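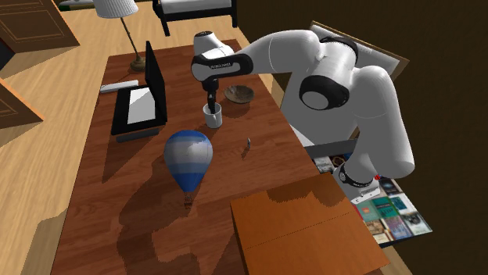 **Figure 3.** The simulated living-room task during remote control, with the gripper lowered into the mug.

### 4.2 Collecting demonstrations by remote control

All demonstrations for the tabletop tasks were given in simulation, with the operator driving the arm through Yagi, our remote-control interface. Yagi maps the motion of a handheld controller onto the gripper and leaves the joint angles to the solver. We like this split a great deal! People who had never moved a robot arm could concentrate on where the fingers should go, and their paths came out smoother than the ones we got in early trials with joint-by-joint sliders.

The mug task in Figure 3 is our favorite test of the interface. The fingertips have to go down past the rim, and once they do the operator can't see them from this side. Our first instinct was to add a second view. Hefin Gittins suggested leaving the view alone and sending a light buzz to the controller on contact instead, and that is the version we kept. Operators told us they began to trust the buzz within a few tries, and several asked to have it in the other tasks as well.

Clutter matters here too. A mug stands close to a shallow bowl, and the table also holds a laptop, a model hot air balloon and a small figurine, so a careless sweep of the arm has plenty to run into. We did not tell operators which route to take. Some came in high and dropped straight down; others slid in low from the side and corrected late. Both styles are in the training set, and we think the mix is one of its real strengths — a policy that has seen only tidy approaches has little to fall back on when it starts from an odd pose.

In total we recorded 3954 demonstrations over the full set of tasks, of which 2356 involve the mug. Each one is stored as a stream of gripper poses, finger commands and contact events, with a cap of up to 1000 time steps. Runs that reached the cap were kept and marked as unfinished. We removed 87 runs in which the controller lost tracking, and these are not included in the totals.

Before training, pauses at the start and end of each run were trimmed with the Fesus toolkit. Pauses in the middle were left in. Operators often stop just above the rim to line up the fingers, and we wanted the policy to learn that hesitation along with everything else. Section 4.3 compares policies trained with and without these pauses, using the same network and the same random seeds.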